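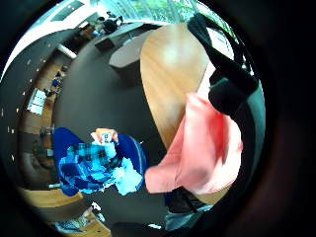 The pink one, on the table

How do I get the musty smell out of clothes that were in storage??

Home & Laundry > Stains and Smells
Asked by Yara Mansour

Ok so I moved in February and a bunch of my clothes went into a storage unit in plastic tubs. Finally got them back and everything smells like an old basement. Not moldy that I can see, no spots or anything, just that smell. You know the one.

Washed it all once, normal cycle, warm, regular detergent. Smelled fine coming out of the washer. Then I put a shirt on, walked to the bus, and by the time I got there the smell was back. So embarassing.

The stuff is a mix. Mostly cotton, a couple of sweaters (one is wool, I think, the tag is gone), some gym things, and the pink one, which is the one I care about most. It was my aunt's. I don't want to wreck it.

Things I have in the house: white vinegar, baking soda, a bottle of Wellari fabric softener, and a box of Vokus powder from the last tenant. No dryer. I hang everything in the bathroom on a rack, there's a fan but it's kind of weak. No yard or balcony either.

Do I just keep washing it? Does vinegar really do anything? And can I put all of it in together or is that dumb. Have a thing to go to at the weekend so faster is better but I'll take slow if slow is what works.

Thanks in advance!!

Jad Geagea
Vinegar. Just vinegar. Cup of it in the rinse, done. My mom did this for years and we never smelled like anything.

Also throw out the tubs.

Mireille Issa
Typing this on my lunch so excuse the mess. Had this exact problem after my last move, 23 shirts, all of them stinking, so I've been through it.

First – stop using the softener. It leaves a coating on the fabric and the smell gets held in under it. Doesn't matter if it's Wellari or whatever else. Leave it out until this is sorted, and for gym stuff leave it out forever.

Second, the reason it comes back when you wear it is that it was never gone. Body heat and a bit of sweat wake it up again. So a sniff test straight out of the washer tells you nothing. Do it when the thing is bone dry, then hold it in your hands for a minute till it's warm and sniff again. Armpits and collar especially.

What I did, cotton only:

Soak in the tub or a big bucket, cool water, cup of white vinegar. An hour. Longer is fine, I forgot one batch overnight and it was ok.

Squeeze out, don't rinse much. Into the washer with half your normal detergent. Hottest setting the tag allows. Small load! This matters more than people think. If the washer is stuffed the water can't get through any of it.

Extra rinse if your machine has the button.

Then dry it FAST. This is where your bathroom is going to be a problem. If it takes more than a day to dry you are basically putting the smell back in. Move the rack to whatever room has the most air, open a window, point a desk fan at it. Leave a hand's width between things. Turn jeans inside out, pockets take forever.

If it still smells after all that, do it again with baking soda in the wash (half a cup) and no vinegar. Not both together, they just cancel out and you get salty water. I know every blog says both. It fizzes, that's all it does.

Wool sweater: do NOT soak in hot anything. Wrap it in a towel and leave it by an open window for a few days, flip it now and then. If that's not enough, cool water, a tiny bit of wool wash, press the water out, lay it flat. Hanging it wet will give you sleeves down to your knees.

Your aunt's one: is there a tag? If it says dry clean I would just take it in. I paid 4 dollars for a blouse at the place near me, less than the bus there and back. No tag, then test first. Dab some of the vinegar water on an inside seam, wait, press a white cloth on it. If pink comes off on the cloth, it gets washed alone and cold. Reds and pinks are the worst for this. Also don't wring it, and don't dry it in direct sun, mine faded on one shoulder from sitting in the window.

The Vokus powder – check whether it has bleach or brightener in it. If you can't tell from the box don't put it on anything colored. Old powder goes lumpy too and leaves white streaks on dark stuff, I'd use it on towels and be done with it.

And clean your washer. Run it empty, hot, with a couple of cups of vinegar. Pull back the rubber seal if it's a front loader and wipe in there. If it's gross in there then you've found half your problem.

Anitha Iyer
Agree with most of the above but one thing. Vinegar every single wash isn't great for the rubber parts in some machines, so read the manual or only use it in the soak. We had a door seal go and the repair guy blamed it on that. Could be he was wrong, who knows, but I stopped.

Things nobody has asked: was there anything else in the tubs? Shoes, bags, books? When we emptied my dad's unit it was a canvas bag that was making everything else smell. We washed the clothes over and over and then hung them in the same closet as the bag. Take everything out, sniff each thing on its own, keep bags and shoes somewhere else till they've been aired. You can stuff them with newspaper, change it daily.

Closet as well. Wipe the inside down, let it dry with the door open before you put clean clothes back.

For the weekend thing, pick ONE outfit, soak it tonight, wash in the morning, fan on it all day. Leave the rest for later. You don't need to do the lot.

If you ever store clothes again: dead dry, washed first, no softener, cotton bags or a cardboard box on a shelf. Tubs trap whatever damp is already in there. I ended up with a dehumidifier in the spare room, small one, and things on the rack now dry overnight. Not cheap but I do laundry for five people so.

Yara Mansour
Thank you all!! Did the soak on a few T-shirts last night and they're on the rack in the kitchen now with the fan going. Way better already but I'm waiting till they're dry to sniff, like Mireille said. Seam test on the pink one is next. There WAS a gym bag in one of the tubs, ugh. It's out in the hallway now. Will update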